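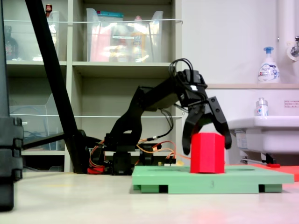 Notes for the kit talk, Sep 20, 2022. Forty minutes plus questions. Water before slide one this time.

Opening

Say hello, say what I do: I buy robot kits with a department's money and then write up whether it should have been spent. Today's kit is the Muvmont desktop arm, sold by Leemans, price 800 as a bare kit. "Bare" is Leemans' word. The power supply is extra. Pause for the people who have bought from Leemans before.

Show of hands: who has built a servo arm? Who has finished one?

What you get

Brackets, servos, a two-finger gripper, cables, a bag of screws and a 46-page manual. The manual is good up to the elbow. At the wrist it changes translators and becomes a work of the imagination. Mention page 31, where the drawing shows the gripper mounted upside down. I followed the drawing. That was an evening.

Build time: the box says an afternoon. I took five, and I own the right screwdriver.

Cables

Slow down on this part, it's what people ask about later. The arm is tidy black brackets and the wiring is a bird's nest. The wrist bundle loops up over the gripper because it has to have slack for the roll joint, and there are no clips in the box. The red and orange wires around the base go wherever they like. I tried zip ties. Pulled too tight, they unplugged the shoulder at full reach, so I cut them off again and made peace with the nest.

If you buy one: spiral wrap, left open at the joints. Skip the heat shrink.

The pick test

Go back to the opening photo and leave it up. Gripper open over the red hex block, block on the green platform, jaws not closed yet. Everybody tests with cubes. A hex prism is a little meaner: come in across the flats and you get a decent hold, come in across the corners and the block turns in the jaws and you have a different problem from the one you started with.

Platform is the one with the 3 on the front edge. We work on the floor, so if you were hoping for an optical bench, the Urmont people are in the next room.

Numbers, and say them slowly: 2057 attempts over the summer, same program, block put back by hand every time. I won't give a single success rate, as it depends on what you forgive. Does a pick count if the block comes up crooked? The Leemans brochure thinks so. I was stricter in July than in August.

What I will say is that the misses came in runs. Good for an hour, then the wrist servo would start to sag and every approach landed low. Switch off, have lunch, good again. Our fix was to schedule lunch.

Software

Short. It installs. The calibration wizard wants you to hold the arm at full stretch with one hand and click OK with the other, so put the laptop within reach before you start (ask me how I know, or don't). Saved poses are plain text files, and I have nothing rude to say about that. Please don't skip the backup. The 'Restore' button restores the factory settings – all of them, including yours.

The service plan

Leemans also offers Trirncombe, a yearly plan: spare servos by mail and a person on the phone. The servos came quickly. The person on the phone asked me to turn to page 31.

Would I buy it again

For teaching, yes, and two of them, so there's always one to take parts from. For anything that has to run past lunch, no. A revised wrist is promised for November. I have a note here that says "don't be sarcastic about November," so next slide.

Questions

Likely ones: Can it lift more than a block? Somewhat. Is it loud? Yes. Can we borrow yours? See me at the break, and bring spiral wrap.

Slides and pose files available on request through the contact page | © 2022 | Back to top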